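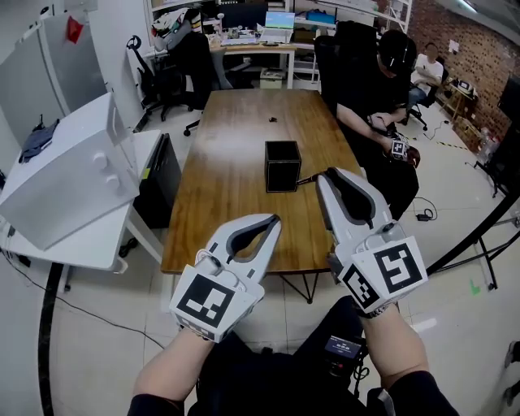

Platudik Hand Kit - review recordings, set 1

README

Last changed: 29 May 2024
Maintained by: Leopold Wallner and Azra Kadrić
Questions about access: Roswitha Gasser

Summary

This folder holds the recordings we made while reviewing the Platudik Hand Kit, a pair of hand-held grippers sold for recording manipulation tasks without a robot arm. The kit was on loan to Curkgate from the reseller, Ullow. We used it to decide whether to buy a second pair, and the recordings were good enough that we kept them.

There are 179 episodes in the set. Each episode is one attempt at one task by one operator. Failed attempts are included and marked as failed.

What we reviewed

The loan kit came with two grippers, a chest unit with straps, printed marker sheets, a charger and the Platudik desktop software. The fingers are driven by a trigger and close evenly. Pads can be swapped with a small hex key. We tested the standard pads and the grooved pads, and most of the episodes use the grooved ones.

Setup from the box to a first usable recording took us one afternoon. Most of that went into calibration. The printed guide covers the left gripper well and then says "repeat for the right", but the right one has its own offset file and the guide leaves that out. Copy offset_right.cfg into the calibration folder before you start, or the two tracks will not line up.

Folder layout

episodes/ - one subfolder per episode, numbered from 001
calibration/ - offset files and the marker size table
notes/ - operator notes as plain text, one file per session
splits/ - train and test lists
tools/ - two Python scripts, check_episode.py and export_csv.py

Each episode subfolder has:

left.mp4 and right.mp4 - video from the camera on each gripper
head.mp4 - head camera video, when one was worn
pose.csv - position and rotation of both grippers
width.csv - finger opening over time
meta.json - operator code, task code, pad type, result

If head.mp4 is missing, the operator worked without a head camera. Check the head_cam field in meta.json before you write a loader that expects all three files.

Tasks

PICK - pick up a small object from the table and place it in an open box
HAND - pass an object from the left gripper to the right
TURN - rotate a small box on the table by a quarter turn
CABLE - lift the free end of a cable and lay it along a line

PICK has the most episodes and CABLE the fewest. CABLE is also the hardest with this kit. Thin cables sit in the groove of the pad and then slide along it when the wrist turns.

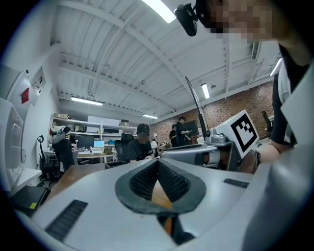 Tracking and markers

The markers need to stay flat and in view. We found three things that hurt tracking:

Glare on the table. A glossy top under ceiling lights gives bright patches, and a marker held low over one of them can drop out for a moment. A matte cloth fixes most of it.

Crossed wrists. When one gripper passes in front of the other, the software sometimes swaps left and right. Version 2 of the desktop software is better at this than the one we started with. Episodes recorded before the update have "sw": 1 in meta.json.

Worn corners. The printed markers lift at the corners after a lot of handling. Heidrun Camenzind reprinted ours on thicker stock in February and they have held up since.

Gaps in pose.csv are left as empty rows. We did not fill them in. If you need a continuous track, export_csv.py has an --interpolate option, but look at the long gaps by hand first.

Comfort

Gebhard Plattner did the longest sessions. His notes say the grip itself is fine and the wrist strap is the weak point, as it loosens when you reach forward. He tightened it between episodes. The chest unit sits well once the straps are set, but its text is too small to read while you are working.

Known problems

Audio was switched off for the whole set.
Episode 074 has a right.mp4 that ends early. The pose data is complete.
Some gripper videos show people in the room. Faces were blurred before the files were added here. Report any you find that were missed.
The finger width reading drifts a little as the gripper warms up. Close the fingers fully at the start of a session to reset it.

Support from the reseller

We wrote to Ullow twice. The question about the offset file was answered the next day. The one about spare straps took longer, and they are still not sold separately.

Result of the review

We bought the second pair. For tabletop work with rigid objects the kit does what we need. For cables and cloth we would want a different pad, and Fernandes is making us a flat one to try. Recordings with that pad will go in set 2, in a separate folder with the same layout.

Use

Internal use and partner projects only. Ask Roswitha before copying any video outside the group. The csv files and scripts can be shared freely.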